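### 4.2 Listening at home and listening together

We had gone into the second round of interviews expecting people to talk mostly about the songs, and so it was a pleasant surprise how often they talked about kitchens, car journeys and whoever happened to be in the room. Of the 228 listeners who kept a diary for us through February, 71 wrote that they had first heard Druvard's early recordings because a friend or relation put them on (several could even remember the meal that was being cooked at the time).
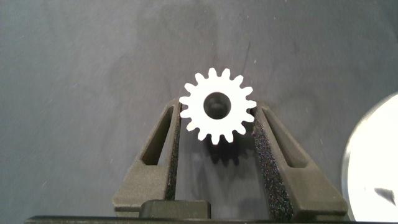
Shojaei (our second coder, who read every diary twice) was the first to notice how many people reached for pictures of machinery when they tried to describe the slower songs. One diarist in Beltcombe wrote that the guitar and the drum "catch each other like teeth", and it is a good way of putting it. Figure 3 shows a small white gear with its ring of rounded teeth and the round hole through the middle, and a repeating guitar part of 16 notes can be thought of in much the same way, coming back to its starting place while the voice wanders about above it. We would not want to push the likeness too far! Talebi rightly reminds us that the singer breathes where she likes, and that much of the warmth people hear in "Rita" comes from her arriving a little behind the beat.

**Figure 3.** Gear with evenly spaced teeth, discussed in the text.

The diaries came to 2661 entries in all, some of them a single word and some running on for pages, and we are very grateful for both sorts.

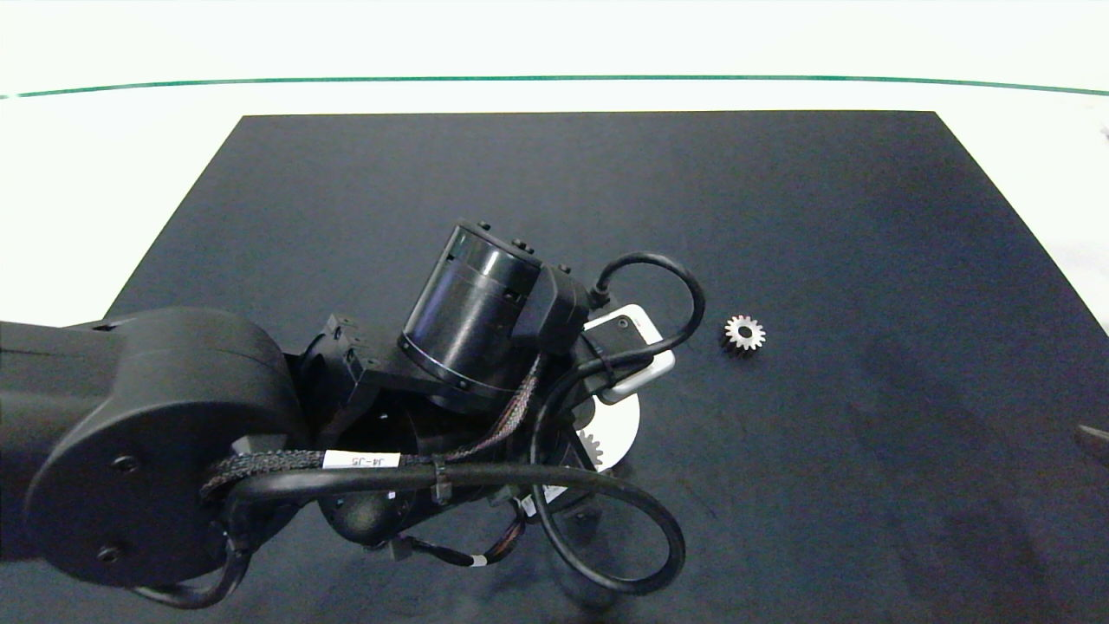 ### 4.3 Going to the concert

Concert-going was a different matter. Those who saw the Ranjbar evening wrote far less about the words and far more about the hush before the first song, which

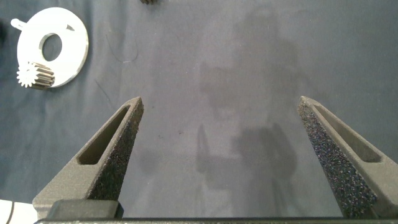 Carretero heard too from his seat near the back, and which he put down in his notes as the loudest part of the night. People who had come alone were especially fond of it.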